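Selina Pfister
1/ Got a flyer from Dekero last week telling me a kitchen and bathroom reno "adds real value to your home". I've now spent three evenings trying to find where that idea comes from and I'm not convinced anyone selling it knows either.
19 comments · 90 shares

2/ The flyer says you "could" get back more than you spend. Could. Rang the number and asked for the houses they'd based it on. Was told it was "industry knowledge".

3/ What I wanted was simple. Same street, same size house, one done up and one not, sold in the same season. The bloke offered me a free measure and quote.

4/ Anjani Hutapea did hers two years before selling and the agent told her it made all the difference. The agent also told her neighbour, who'd done nothing, that buyers love a blank canvas. Same agent!

5/ Then there's the colour business. Dekero reckons neutral tiles are "safe for resale". Beige sells, apparently. Who tested that? I've walked out of plenty of beige houses.
11 comments

6/ Beige tiles:

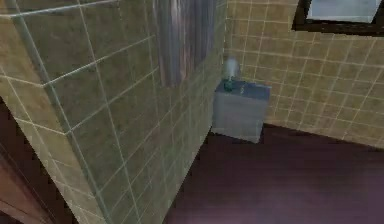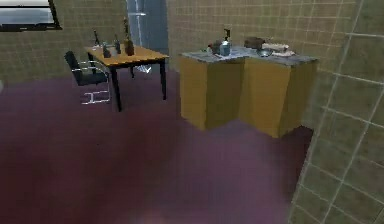

7/ Anyway, the money. Someone will reply that their place went up by heaps after the reno. Mine went up by heaps too and all I did was replace a tap washer. If the whole suburb rises you can't hand the credit to your splashback.

8/ And people leave out half the costs. Takeaway for weeks, the skip, the plumber coming back, the extra coat of sealer. Justinas Raudsepp told me he'd "made money" on his and then admitted he'd never added up the receipts.
7 shares

9/ I'm not against doing up a kitchen. If your drawers stick and you hate cooking in there, fix it, enjoy it. That's spending money on something you like — a perfectly good reason, and you don't need a flyer for it.

10/ My gripe is with calling it an investment so you'll sign for the dearer package. The jump from the basic one to the "resale ready" one was mostly handles and a different benchtop, as far as I could tell from the brochure.

11/ Ilham Sinaga asked what would change my mind. Sale prices for matched houses, every cost included, from somebody who doesn't sell cabinets. If you've got that, send it over and I'll read the lot.
23 comments · 4 shares

12/ "My sister-in-law's a valuer" doesn't count. Two of you have tried it already.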